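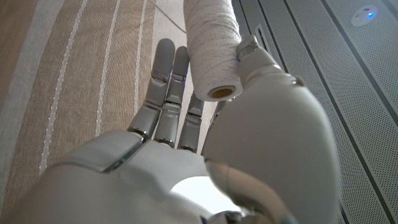
Progress report to the Hosdale Makers' Fund
Tremari hand and wrist camera project, second reporting period
Submitted by Man-lok Fang, Covlow Shared Workshop

1. Where the project stands

The grant pays for two people to fit a right hand to the Tremari arm at Covlow and teach it a set of ordinary household tasks. At the end of this period the hand is mounted, wired and running from the wrist controller. The wrist camera is recording. We have moved from bench tests on single fingers to holding whole objects, which the plan had down for the end of March. We got there in February.

Of the 9 objects on the list in our application, 8 have been tried at least once. The one left is the glass jar, and we are holding that back until the force limit on the thumb is set properly.

2. Work done

Chun-hung Lui rebuilt the thumb drive in January. The old tendon stretched under load and the thumb drifted open during long holds. He replaced it with a braided line and a shorter path through the wrist, and wrote up the change so that it can be repeated on a left hand later. We call the new part the Lui bracket in the parts list, mostly because it needed a name.

I spent most of my hours on the camera. It sits behind the wrist and looks forward along the back of the hand, so the thumb covers a good part of the right side of the view and the smallest finger is mostly hidden behind it. We tried moving the mount outward. That showed more of the fingers but the bracket hit the table edge on low reaches, so it went back. The present position is the one we will keep through the next period.

Twine has become our main test object. A spool is light, it has a cardboard core that can be crushed if the grip is too hard, and the wound surface gives a little under the thumb. The hold we are using puts the thumb on one side and the fingers on the other, with the spool roughly upright.

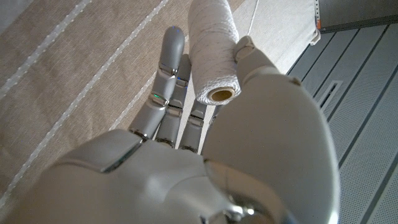 We ran 100 grasp trials on the spool with the new thumb drive. Each trial was a pick, a hold and a release, all logged with the camera running. Chun-hung's notes list the drops separately from the trials we stopped by hand. The most common fault was the thumb landing too low and tipping the spool -- we changed the approach angle partway through, and the later trials are marked as such in the log. The two groups should not be averaged together.

3. Problems

The controller resets if the arm and hand both start from cold on the same supply. For now we power the hand first and wait. A separate supply is on order and comes out of the parts line.

Footage from the wrist is harder to label than we expected. When the thumb closes, it can hide where the ring finger is touching. We have been filling the gap with joint readings, but this is slow and I would put our labeling two weeks behind the trials.

Workshop access was also tighter than planned. The evening slot at Covlow now ends at 9 p.m., and setup and pack-down take a good share of it. We have asked for a locked shelf so the arm's base plate can stay on site.

4. Spending

We spent $288 this period. That covers the braided line, bearings for the thumb, two replacement cables and bench fees. Receipts are attached to the budget sheet. Nothing has been moved between budget lines, and we are not asking for any change to the total.

5. Next period

Set the thumb force limit and try the glass jar.
Install the separate supply and repeat the cold start test.
Catch up on labeling before any new footage is recorded.
Run the spool trials again with the final approach angle, all in one batch.
Start on pulling a length of twine off the spool while the hand holds it. This was an optional item in the application, and we will drop it if labeling is still behind in April.

One question for the fund: the application promised a public demonstration at Covlow. We would like to hold it after the jar tests, and need to know if someone from Hosdale wants to attend before we book the room.

Man-lok Fang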